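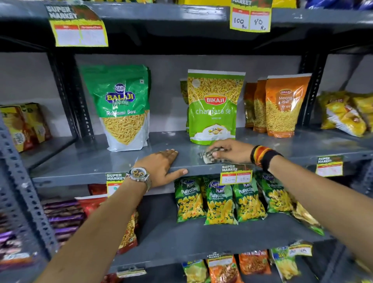
Shelf wiping, one hand on the cloth and one on the steel.

Call for participants: Kevmont Robotics Club, shelf-care project

The Kevmont Robotics Club is looking for people who can wipe a grocery shelf. If you have ever cleaned a kitchen cabinet without sending the crackers to the floor, you already outperform everything our students have built so far.

Our student team is teaching an arm named Udano to clean store shelves while the stock stays put. Udano learns from recordings of people doing the job, seen from roughly where their own eyes would be. The students have wiped plenty of shelves themselves and have all settled into the same lazy stroke, so Udano is now lazy too. We want other people's habits.

What you would do

You wear a head camera, take a cloth and clean one bay of packaged snacks at your normal speed. Work in front of the pouches, reach beside them, mind the price tags. A session lasts 60 minutes, including the part where Cường Đặng adjusts your head strap and then adjusts it again. 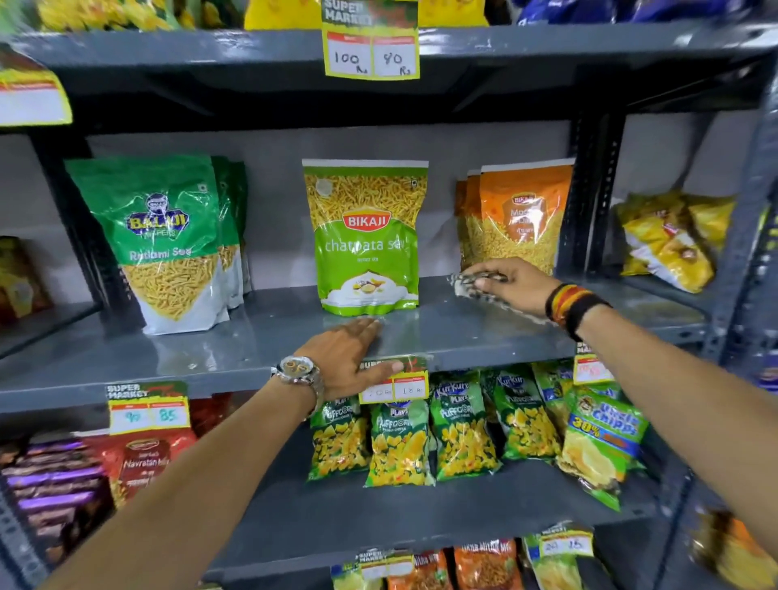
Use whichever hand you like for the cloth. The other one may lean, hover or hold a shelf edge – we keep all of it, and the leaning has become a surprisingly heated topic at club meetings. Please don't clean "for the camera." Our first batch had a lot of noble, sweeping gestures in it and very little cleaning.

Who we want

Adults of any height, left-handers especially. Retail experience is welcome but earns you no extra respect from Udano. Watches and bracelets can stay on. You should be comfortable reaching low shelves, and with students staring at your elbows.

What you get

A sandwich, a club sticker and your name in the project report, unless you'd prefer to keep this quiet. There is no pay. The club's budget for the year is $700, and motors ate most of it.
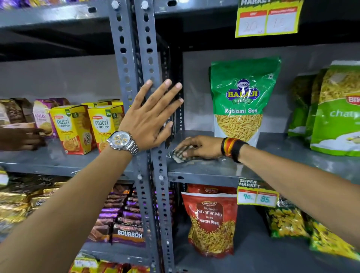
How to sign up

Leave your name with Lorena Cisternas at the club desk, room 41, and tell her which hand you write with. Maritza Lozano handles the schedule and will offer you a slot. Sign-up closes October 11, 2021, and sessions run through December.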